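Diese Website verwendet Cookies. Mit der weiteren Nutzung stimmen Sie dem zu. [Akzeptieren] [Einstellungen]

Prüfliste Werkstätten und Lagerbereiche, mit Anmerkungen
Montag, von Lleucu Pugh, Arbeitssicherheit

Geltungsbereich: Standort Birnstead, Halle Bevan mit Nebenräumen. Die Begehung begann um 7:30 Uhr. Geprüft wurden 29 Punkte, nachstehend sind nur die Punkte mit Anmerkung aufgeführt.

1. Flucht- und Rettungswege
1.1 Türen von innen ohne Hilfsmittel zu öffnen: erfüllt.
1.2 Kennzeichnung vollständig und lesbar: mit Mangel. Das Schild am Nordausgang ist verblichen. Austausch durch die Haustechnik.
1.3 Sicherheitsbeleuchtung: erfüllt. Der Eintrag im Prüfbuch fehlt und ist nachzutragen.

2. Brandschutz
2.1 Feuerlöscher zugänglich: mit Mangel. Löscher 15 war durch eine Palette der Firma Plevik verstellt. Die Palette wurde während der Begehung entfernt.
2.2 Brandschutztür zum Farblager: nicht erfüllt. Die Tür war mit einem Holzkeil offen gehalten. Die Unterweisung der Schichtleitungen ist zu wiederholen.

3. Regale und Lagerung
3.1 Standsicherheit und Verankerung: erfüllt. Die Bodenanker wurden stichprobenweise nachgezogen.
3.2 Angabe der zulässigen Fachlast: mit Mangel. Bei zwei Regalen im Nebenraum fehlt das Belastungsschild. Bis zur Nachrüstung dürfen je Fach höchstens 70 kg eingelagert werden.

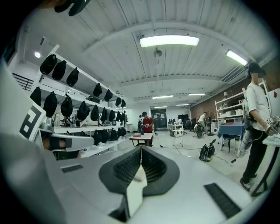
Abb. 1: Weißes Metallregal mit schwarzen Stoffhauben in drei Ebenen

3.3 Textile Abdeckungen: Neubeschaffungen sind nur mit Nachweis der Schwerentflammbarkeit zulässig. Das Datenblatt des Lieferanten Custoten ist der Akte beizufügen.

4. Elektrische Betriebsmittel
4.1 Wiederkehrende Prüfung: 94 Geräte im Verzeichnis, Prüffristen eingehalten.
4.2 Verlängerungsleitungen: mit Mangel. Eine Kabeltrommel mit beschädigtem Mantel wurde der Nutzung entzogen.

5. Erste Hilfe
5.1 Verbandkasten: Inhalt vollständig, Haltbarkeit der Kompressen läuft im April ab.
5.2 Aushang der Ersthelfenden: veraltet, Neufassung durch das Sekretariat.

Die Erledigung der Mängel ist der Arbeitssicherheit schriftlich anzuzeigen. Punkt 2.2 wird unangekündigt nachgeprüft.

© Standortverwaltung Birnstead | Kontakt | Impressum | Nach oben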